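To: Selescombe Hall Users list
Subject: Re: [hall-users] Trestle tables, heating timer and the March bookings

On Friday the Dafis desk wrote:

> The heating timer in the main room has been reset. It now comes on
> 2 hours before the first booking of the day and goes off when the
> last one ends. If your group needs it earlier, put this in the notes
> field when you book. Please do not use the override switch by the
> kitchen door, as it cancels the whole day's programme and not just
> the current period.
>
> We would also like views on replacing the trestle tables.

Replying to both points.

On the timer, the change is fine for evening groups. For the morning ones it is short. Our log for January shows the main room reaching 17 degrees well after the start on the coldest mornings, with the boiler running from the programmed time. The Bralloner controller has an optimum start setting which works out the lead time from the room sensor. It is under the installer menu and I believe it was left off when the unit was fitted. Could this be checked before the fixed lead time is made any longer? A fixed lead long enough for a frost will waste gas in April.

The override does cancel the day's programme, as stated. The label next to it says "boost". The label should be changed.

On the tables, the present stock is 61 folding trestles, of which 4 have split hinges and are stacked behind the stage. The rest are sound but heavy, and the locking bars stick. My preference is to repair the hinges now and replace in stages. Whatever is bought should be the same height as the existing tables, so that old and new can be set end to end for the Drukville lunch. The lighter models I looked at are slightly lower, and a cloth laid across the join will show a step. Anyone who lays out food or paper goods will notice it.

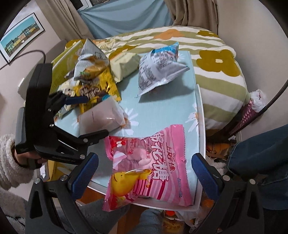

Dafis has since answered off list, and agreed that I could pass it on, that matching height matters less than the folded depth, given that the store cupboard will not take a table any thicker than the present ones when the chairs are in. The reply also says that the supplier will lend 2 sample tables for a fortnight if someone can collect them.

I accept the point about depth and had not measured for it. Both dimensions should go in the specification. If the samples are borrowed, they should be tried in the cupboard first and next to an old table second.

Groups with views on the tables should send them to the list and not to the desk, so that they are in the archive.

Selescombe morning group

--
hall-users mailing list
To leave, send a blank message with "unsubscribe" in the subject line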